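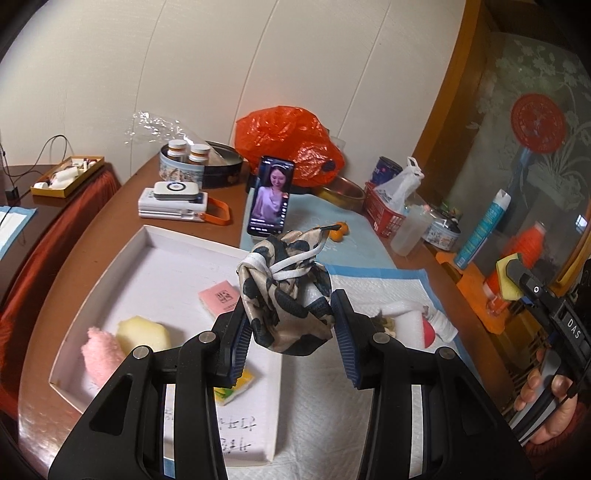 A white cardboard box lid on a wooden table, with a sponge and other small items inside.

January
By Teresa Hennessy

Version 4 of Rafferty, the open source video player used by many small streaming sites, has been released with a rewritten buffering system and a fix for a fault that made playback stall after an advert break.

The fault affected live streams in which the sound and picture segments ended at slightly different times. The player treated the gap as missing data and waited for a segment that was never going to arrive. Viewers had to reload the page to carry on watching.

Lwazi Maluleke, who maintains the buffering code, said the new version keeps a separate record of what has been loaded for each track and skips any gap shorter than 40 milliseconds.

"The old code was written for files with a fixed length," he said. "Live streams were added later and the two never fitted together well."

The release closes 15 bug reports, the oldest of them from the Plodilside regional news service, which first noticed the stalls during its evening bulletin. Khanyisile Msimang, an engineer at the service, said it had been running a test build since the autumn and would move its main site over this month.

The player's test suite has also grown and now has 1,401 separate checks. Many of the new ones cover seeking backwards in a live stream, and changing from one picture quality to another while the buffer is nearly empty.

Sites that use the player's default settings can upgrade without changing their pages. Those that set their own buffer length will need to rename one option, and the old name will stop working in the next version. Subtitles in the older text format are still supported.

A plug-in for the Bastitz content system is being tested and should follow in the spring.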